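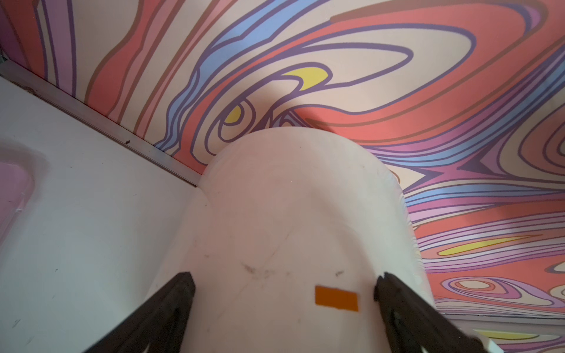 Ulla Lunde thinks we should stop teaching robots by remote control, and that taking the arm by the hand is the only way to show it what a good grip feels like. I disagree, at least for small jobs with one object and two fingers.

With your own hands on the arm, you feel things the robot can't. You correct without noticing, and the recording ends up full of your skill. With a remote, you are closer to the robot's position. You get its view and its clumsy fingers, and if you can't do the job that way, it probably can't either.

Remote control is slow. I need about 40 tries to get 13 I would keep. I would still take those 13 over a full set done by hand.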